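Why I read the inquiry hearings to the end

2026-07-09

My neighbor asked me last week why I still follow the Falness inquiry, when the newspapers moved it to the inside pages long ago. I gave him a bad answer, something about habit. I want to give a better one now, in writing, where I have time to look for the words.

For readers who do not live in our region: Falness was the name of a contract for emergency housing after the February floods. The province paid a company called Kazemi for 600 housing units. The special prosecutor, Ward Verbruggen, says that 200 of them were never ordered from any factory. Two officials have been charged. The governor is not one of them, and he has said many times that he learned of the problem from the radio.

I came to this country as an adult, and where I grew up an inquiry was a thing you heard announced and then never heard of again. So the first surprise for me was that the hearings are open and you can sit down in the room. I took the bus to Milosach on a Monday and found a seat in the third row. The man next to me was eating an apple. On the other side of the rail, a former deputy was explaining under oath who had signed which page.

Most of it is very dull. I think the dullness keeps many people away, and I do not blame them. One full morning was spent on the question of whether a letter was received on the day it was stamped or on the day before. Only in the afternoon did I understand why the lawyers cared so much. If the letter came the day before, then the deputy knew about the missing units when he approved the second payment. If it came on the stamped day, he can say that he did not know.

The governor's party has now asked the assembly to shorten the prosecutor's mandate to seven weeks. Their speaker in this matter is Yeison Sotelo, and I must be fair to him, he speaks well. He says that an inquiry without an end date becomes a second government which was not elected. I have thought about this argument a lot and I agree with a part of it. But he made it two days after the prosecutor asked for the calendar of the governor's office, and I cannot pretend that I did not notice the order of these events.

The opposition is not making me happy either. They talk as if the charges were already a verdict. When one of their members was asked on Ernudico, the local news site, what she would do with the housing program itself, she went back to talking about the governor in her second sentence. There are families who still live with their cousins. I would like to hear a plan for them from somebody, and I do not care much from which side.

The vote on the mandate comes before the summer break. I have written to my representative, a short letter, and my daughter corrected the prepositions.
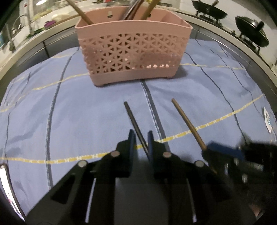
If he answers, I will put his answer on this blog, also if it is only the standard one with the printed signature.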